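Arkus stops work with hand-held grippers after cable fault

13/01/2023

Arkus has stopped all recording sessions with its hand-held grippers after a fault in the cable of the right-hand unit. The gripper closed by itself during a session and did not open again when the operator released the trigger. The operator had a bruised finger and returned to work on the same day. The company says it will not start again until every pair has been opened and checked.

The grippers are used to teach household tasks to the Vostura arm, which Arkus has been developing since September. An operator holds one gripper in each hand and does the task in the normal way, for example wiping, sweeping or putting objects in a box. The movement of the fingers and the position of both units are recorded, and the arm later learns from these recordings. The arm itself was not switched on when the fault happened and was not part of it.

According to a short report that Arkus sent to its partners, the problem comes from the place where the cable enters the handle. The wire bends there every time the operator turns the wrist. In the faulty unit the insulation was worn through on one side, and two conductors touched each other. The controller read this as a command to close. Because the signal stayed on, the motor continued to hold with its full force until the session leader pulled out the plug. 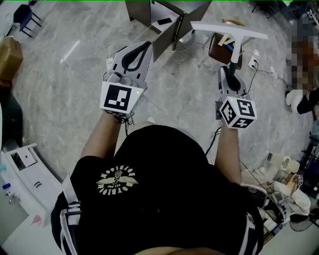
The first sign of trouble was seen earlier, but it was not understood. In the recordings of the same week, Arkus found 9 moments in which the finger signal jumped for a very short time, always on the right side. The software marked them as noise and removed them. The report says this filter "worked as it was designed, and for this reason the warning was lost." Of the 152 sessions recorded with this pair, 82 must now be looked at again by hand before they can be used for training. The others were made before the first jump and are considered good.

Andrade, the workshop that builds the handles, has confirmed that the cable was fixed with a simple clamp and had no sleeve to protect it from bending. The clamp was chosen to keep the handle light, as operators had complained of tired wrists with the first version. The workshop will now add a rubber sleeve and a longer loop of wire inside the handle. It has also offered to replace the cables in all units already delivered, without cost.

Other changes concern the way the sessions are run. Until now the only quick way to stop a gripper was to disconnect the power, and this had to be done by a second person. Arkus wants to put a release button on each handle, which the operator can reach with the thumb. The button will cut the current to the motor directly and will not pass through the controller. The closing force will also be limited by the software – the present value was set for heavy tools and is higher than most tasks need.

The report gives some attention to the floor as well. It says that in the session rooms the supply cables often lie where people walk, and that a foot on the cable can pull at the handle with much more force than a turning wrist. The company does not claim that this happened in the present case. It will nevertheless move the cables to the side of the room and fix them, and the operators will be asked to look over both handles before every session and after every longer break.

Ilex, which shares the recordings for its own work on cleaning tasks, said it was informed in good time and has stopped using the files in question. It operates two pairs of the same type. Both have been inspected, and in one of them the insulation showed light wear at the same point, though no fault had been noticed in use. Ilex has taken this pair out of service until the new parts arrive.

Arkus has not given a date for the restart. The first handles with the new sleeve are now being tested on a bench, where a machine bends the cable day and night. If the results are good, sessions with light objects will come first, and tools with long handles will be added later. The operators continue to be paid during the pause and are helping to check the old recordings.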